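Two arms and a basket of washing

The club meets from half past four in what used to be the textiles room, and there are still pin cushions in one of the drawers. Aitana Cantero, who is in her final year, started it with two friends when the school stopped entering the regional buggy race. Begoña Cabello teaches design and technology and signs the forms. I spoke to them both on a wet afternoon in June, with the rest of the club working at the other end of the room.

This year's entry is for the Londo Cup, a schools' competition in which every team gets the same task and a limit on what it can spend. The task is laundry. Each team is given a pile of clothes it has not seen before and must fold as many as it can before the time runs out.

"When the sheet came through we were a bit let down," Cantero says. "The year before it was sorting batteries. We thought, right, clothes, that's easier. Then we tried it."

The team calls its pair of arms Gwynne, after the street the school is on. The software that tells them where to go is Ister, written mostly by Cantero and rewritten, she admits, mostly by other people. An earlier version called Vureck was dropped in the autumn.

"Vureck had a rule for everything," she says. "If the sleeve is here, go there. It worked on one T-shirt, the one we wrote it for. Any other T-shirt and it would pinch the air next to it and fold that."

Ister learns from examples instead. A student steers the arms through a fold by hand, the movements are recorded, and the program is trained on the recordings. The club has 520 of them so far. Cabello keeps a sheet on the wall with initials against each session, and she says the younger members are the best at it.

"They're patient," she says. "The older ones want to get to the end. You can see it in the recordings – a rushed one has a sort of jerk in the middle, and then the arms learn the jerk. We had to throw 51 away in the spring for that. There was some bad feeling, but I think they understood it once they'd watched them back."

I asked what a normal session looks like. Cantero says the first part is always dull. Someone checks the joints, someone else checks that the cables are not going to catch, and the clothes are shaken out and dropped in a heap. They are not allowed to lay them flat first, as the judges will not.

"People's hands go to it without thinking," she says. "You put a shirt down and you straighten it. We've all been told off for straightening."

Towels gave them the least trouble. Long sleeves are still poor, and the club has more or less agreed to leave them until last on the day and hope the clock runs out. Buttons are fine. Hoods are not.

Cabello came to robotics late. She trained as a pattern cutter before she taught, and she says that has been more useful than she expected. It was her idea to have the students fold everything themselves first and write down where their fingers went.

"They wrote 'pick it up by the top'. Well, which top? Where is the top of a pair of trousers when it's in a ball? They had to go back and do it again properly. One boy's list for a jumper ran to two sides of paper."

The club has a small budget and it goes mostly on spare gripper parts. Cantero would like a second set of arms so that two groups could record at once. Cabello would like a cupboard that locks. Neither is likely before the competition, and Cantero will have left by the one after that. She has a place to study mechanical engineering and has been writing notes for whoever takes over Ister, which she describes as "long and quite cross in places".

She had to break off twice while we talked to answer questions from the group at the arms, and the second time she did not come back for a while, so I went over to watch.

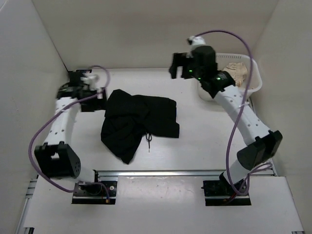
Shorts are what the club is working on until the end of term. Cantero says they ought to be simple, with two legs and one fold down the middle, but dark ones are hard for Ister to read when they are bunched up. The black pair on the table had folds running over one another on the left side, and the drawstring had come out at the bottom edge with its end trailing on the white surface. "That string is a pain," she says. "If a gripper closes on it, you get the string and nothing else." The club has talked about taking the cords out for practice, and Cabello is against it, as the judges' shorts may well have them. For now they are recording more folds with the cord left wherever it falls, and Cantero wants those finished before she hands over her notes.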